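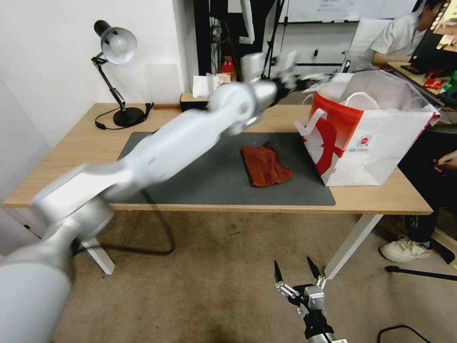

I stayed up way too late last night reading about space elevators, and I can't stop thinking about them! The idea is a cable running from the ground to a counterweight far past geostationary orbit, with cars that climb it — no rocket at all. My friend Farhad Nouri sent me a long essay on it (43 pages, and I read every one) and now I want to talk about tethers with anybody who will listen.

The hard part is the cable. Steel would snap under its own weight long before it got that high, so people keep hoping for carbon nanotubes made in really long strands. The moon is easier, with its weaker gravity, and I'd love to see one tried there first.

Farhad thinks we'll both be too old to ride it. I'd still buy a ticket — window seat, please!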